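Series order for the Ruston books, and does the omnibus count?

Asked February 14, 2010 in Mystery and Suspense

I picked up a paperback called The Dramar Letters at a library sale. The cover says "A Ruston Novel" and the author is Kontogiannis. I got 15 chapters in before I figured out it was not the first one. People keep mentioning a drowning and a court case as if I should know about them, and the main character's sister is already not speaking to him.

I looked at the list in the front of the book, but it is alphabetical, so it doesn't help. My library's catalog shows 14 titles under the series name. The bookstore site I use shows 18. One of them is an omnibus called Plalel, and I can't tell if that is a new story or old ones bound together.

What order should I read them in, and should I stop where I am and go back? I mostly read in the evening and I don't mind a long series, but I don't want the killer in an earlier book given away. 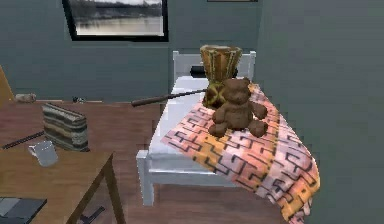 Bed with patterned blanket

3 answers

Answer 1 (marked as helpful)

The two lists don't match because they are counting different things. There are 14 full-length Ruston novels. The bookstore is also counting two short story collections, the omnibus, and a large print edition of the first book that got its own entry by mistake.

Plalel is not a new story. It has the first three novels in one volume, with a short foreword. If your library has it, it is the easiest way to start. The type is small and the book is heavy, so some people would sooner have the separate paperbacks.

The Dramar Letters is the fifth novel. The drowning is in the second and the court case takes up most of the fourth. The sister stops speaking to him at the end of the third. Since you are already 15 chapters in, you know that somebody drowned and that there was a trial, but as far as I remember the name of the guilty person is not given until chapter 18. I would stop now and go back.
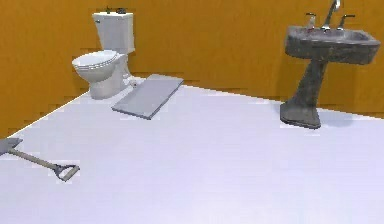 After the first three, read the fourth right away. It picks up the same night the third one ends, and the author doesn't recap much. From the sixth book on, the cases stand alone and the order matters less, apart from the tenth and eleventh, which are one long story split in two. The eleventh opens with the solution to the tenth, so don't start there.

The story collections can be read any time after book 10. One story in the second collection takes place earlier, when Ruston is still a deputy, but it mentions his divorce, and that would spoil book seven for you.

To check a copy, look at the copyright page and not the list in front. The paperbacks were reprinted with new covers and the reprint date is the bigger one. You want the earliest year on the page. Two of the books came out in the same year. For those, the one set in February comes first.

Answer 2

I read them all out of order and it was fine. I started with the ninth because it was the only one they had. You pick it up as you go. The early ones are slower anyway, and the first has a lot about boats.

If you are enjoying the one you have, just finish it. 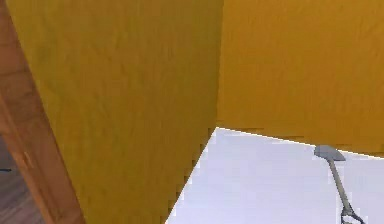

Corner, yellow walls

Answer 3

I agree with the first answer on the order, with one correction. The omnibus was printed twice. The older printing has the first three novels. The newer one dropped the third and put in a novella that is also in the first story collection. Both have the same title and nearly the same cover, so look at the contents page before you buy. I ordered one used and ended up with the newer printing, then had to get book three separately.

Also, the back cover of the fourth book tells you who drowned and who was charged. Skip it if you haven't read the second. The library hardcover has the same text on the inside flap.

Comment from the person who asked: Thanks. I put a hold on Plalel and will check which printing it is when it comes in. I stopped at the end of chapter 15.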